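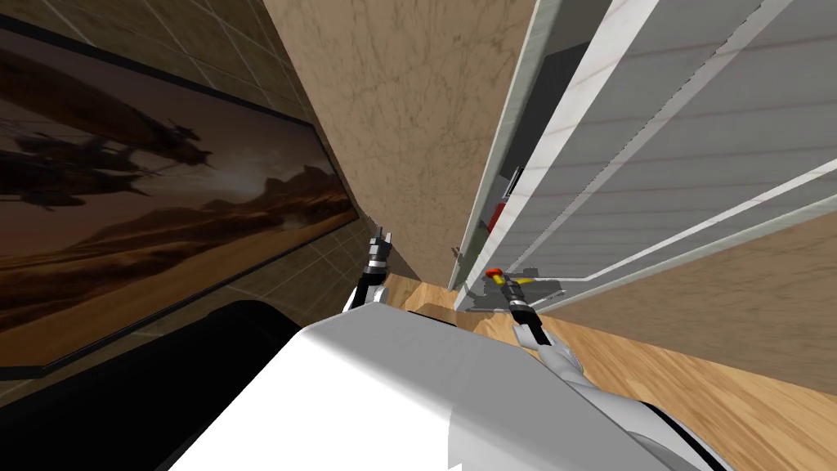

Posted by golnar_p on 7/9/21
Topic: Skirting boards before or after the floor oil?

Hello everybody. I am finishing the small back room of our apartment. The floor is old pine and I sanded it by myself, which took me 4 evenings. Now I have bought one can of Pisetti hard oil, it was 66 dollars, and the skirting boards are waiting in the hallway. My brother-in-law says boards first, then oil. The man in the shop told me the opposite. Who is right?

Golnar Pakzad

esgate_raquel wrote:
Oil first. If you put the boards first, you will have oil on the paint, even with tape. I did our whole upstairs in this way and I had to repaint every corner.

davoud.a wrote:
I do not agree with Raquel. With oil first you will scratch the new surface when you kneel and nail. I always fix the boards, tape them well, and oil up to the tape with a small brush. Please remove the tape the same day, not the next morning.

esgate_raquel wrote:
Davoud, you can kneel on a blanket. My tape was a good one and the oil still went under it. Pine drinks very unevenly near the wall.
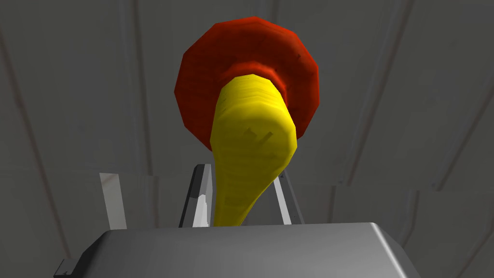
Also I wanted to say, do not believe the coverage that is written on the can. Mine promised 219 square feet and I stopped at some 95, with two coats. So Golnar, please measure your room before you open anything, and buy the second can from the same batch if you can.

golnar_p wrote:
Thank you both. The room is small, I think one can is enough, but I will measure again. Does somebody know if Shirazi wax can go on top of the Pisetti oil? I have half a tin from my mother.

pouran_e wrote:
I would not mix them. I tried wax over oil in the kitchen and it became white spots where the chairs are. Maybe it was a different oil, I don't remember the name.

davoud.a wrote:
Wax over oil is no problem if the oil is fully hard. Two weeks minimum. Pouran, how long did you wait?

pouran_e wrote:
Three days :(

golnar_p wrote:
Then I will wait with the wax. I decided for oil first, and my brother-in-law can bring the blanket.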